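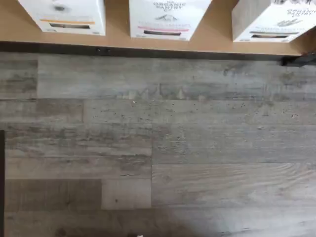
Budget for the Shelf Before the Robot

Opinion | Equipment and Capital Planning
31st May
By Annelies Postma

Every spring, members of our purchasing network submit equipment plans for the coming year, and every spring the largest line in many of them is a machine. This year it is often a mobile robot for stocking and tidying store shelves. I have no quarrel with the choice. My concern is with the rest of the page, which tends to be blank.

A row of white cartons on a tan wooden shelf looks like the simplest job a store could offer. Any clerk can straighten a box that has turned at an angle. For a robot it is a task with several costs attached, and most of them do not appear on the vendor's quotation. Cartons in the same product line may share one layout and differ chiefly in the color of a stripe. Someone must enter each variety into the system, and enter it again when the supplier changes the artwork. That is paid work, and it continues for as long as the machine is in service.

In March the Lindeck stores reviewed their own request with this in mind. Their list of goods ran to 312 items. The original plan allowed no staff hours for preparing any of them. Mathis Pichon, who manages their capital budget, sent the plan back and asked that preparation be shown as a separate cost, with a named person responsible for it. The purchase was delayed by 6 weeks. In my view the delay was well worth accepting.

Fixtures deserve the same attention. Shelf height, edge strips, brackets and the gaps between products all affect what a gripper can reach. A store that intends to replace its shelving within two years should do so first and buy the robot second. Otherwise it will pay for setup twice, and the second payment will come out of a maintenance line that was never meant to carry it.
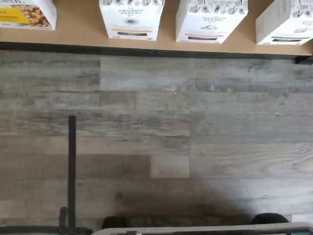 What a Sound Request Should Contain

I would ask our members to adopt a plain rule. No request for a robot should go forward until it states the cost of the machine, the cost of preparing the site and the products, and the yearly cost of keeping both current. Where a figure is unknown, the request should say so and set money aside.

A trial should also be funded in full. Caoimhe Costello of Perora has argued that trials are a luxury for small chains, and that a good contract offers enough protection. I respect her experience, but a contract cannot tell a manager how the work will go on his or her own shelves, with the store's own stock. A trial of 400 hours, spread over 3 stores with different fixtures, would give a buyer something firm to plan from.

The next round of requests will be reviewed under the existing form, which has a single box for equipment. I have asked that the form be revised before the round after that.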